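Small table, clear bins, week two of the junk purge

OK quick one tonight, it's already past ten and I still have dishes.

So the small stuff. I've been putting this off since August. Batteries, keys to nothing, those tiny screws that come in a baggy with every single thing you buy, hair ties, the good tape, the bad tape. All of it was living in one kitchen drawer that only opened if you stuck a butter knife in and pushed something down. Every time. For years.

Did the drawer first. Dumped the whole thing in a dishpan. Big mistake, should have done it in handfuls. If you dump it you have to finish, and I was not in a finishing mood. Sat there and stared at it a while. Made toast.

Piles in the end:

keep and use every week
keep but somewhere else
no idea what this is
trash

The "no idea" pile was the biggest one by a mile. Gave myself 13 minutes on the oven timer to deal with it and whatever I couldn't name when it went off got bagged. The bag goes in the hall closet, if I don't go looking for it by spring it's gone. I did already go looking for it once. For a key. It was not the key.

Then where to put the keepers. I did not want them back in the drawer becuase I know me. I wanted see-through. If I can't see it I buy another one, that's how I ended up with so much picture wire. And I wanted it to sit on the little light wood table, the one with the rounded corners, which is the only flat surface in this place that isn't already spoken for.

Looked at the Juhl drawers, way nicer, way more money, and solid fronts so no. Looked at a Cuvero thing that was all one big bin, which is just the drawer again but standing up. Went with two tiers, clear, divided down the middle, pale top on it.

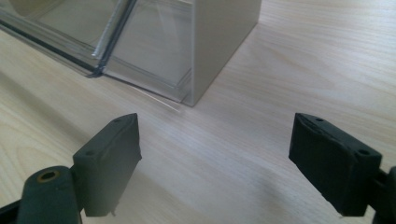
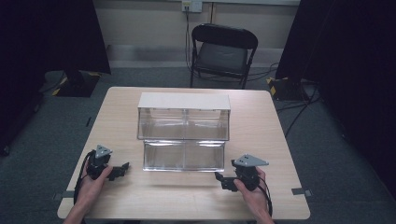
Four compartments then. I thought I'd want more. Nope. Four is about as many categories as I can hold in my head when I'm walking by with a handful of something. My plan, subject to change by the weekend:

Upper left, writing and tape. Pens that work, the one good marker, clear tape, sticky notes. Scissors do not go in here, scissors stay on the hook, I have been firm about this.

Upper right, power. Batteries and the two chargers we use all the time. Dead batteries go in the jar by the door to get dropped off. Don't put dead ones back with live ones, I don't know why I have to write that down but I do, it's me, I'm the one doing it.

Lower left, fix-it. Picture hooks, little screwdriver, wire, felt pads for chair legs, super glue (new tube, the old one was a rock).

Lower right, nothing. I mean it. I'm going to try and keep one spot open for whatever is in my pocket when I walk in. A landing spot. It gets cleared when I do the trash. We'll see how long that lasts, last time I tried a landing spot it was a bowl and the bowl was full in a day and a half.

Things I'd think about before you go get one of these:

Measure the table and then measure the thing you want to put in it. I only did the first one. My long lighter might not fit and I'm a little mad about it.

Clear plastic and paper towels don't mix, they scratch. Use an old t-shirt, damp, then a dry one. I learned this on the last set, which looked like a cat lived in it.

Peel stickers off with a hair dryer on low. Go slow. Don't pick at the corner with a fingernail like I did with the Gretuleo tray last year, there's still a gummy patch on it and it collects lint.

Labels, I go back and forth. If it's clear do you even need them? I think for me no, for anybody else in the house yes. Might do a strip of masking tape and a pen and see if it bugs me before I do anything fancy. I bought a label maker once. It was in the drawer. At the bottom.

Oh and put it where you walk, not where it looks good. I had my heart set on the shelf in the back room and I would never, ever have walked a battery all the way back there. The table's on my way to everything.

Somebody asked in the comments last time if I sort by size or by what it's for. What it's for, always. I tried size. You end up with a thumbtack next to an earring back next to a tiny screw and you've basically made the drawer again, only with smaller stuff.

Also got asked about the paper pile. I know. I KNOW. The paper is its own post and probably its own month. Right now it's in a Hoseo tote under the desk and I can feel it looking at me. I want to get the small stuff settled first so there's somewhere for the clips and stamps to go when I start pulling the paper apart, otherwise they go right back in the kitchen.

What's in the drawer now, since you'll ask: dish towels. Folded. It opens with one finger and I keep opening it for no reason.

Next up is under the sink, if I can find the gloves. They might be in the bag in the closet. Ok dishes.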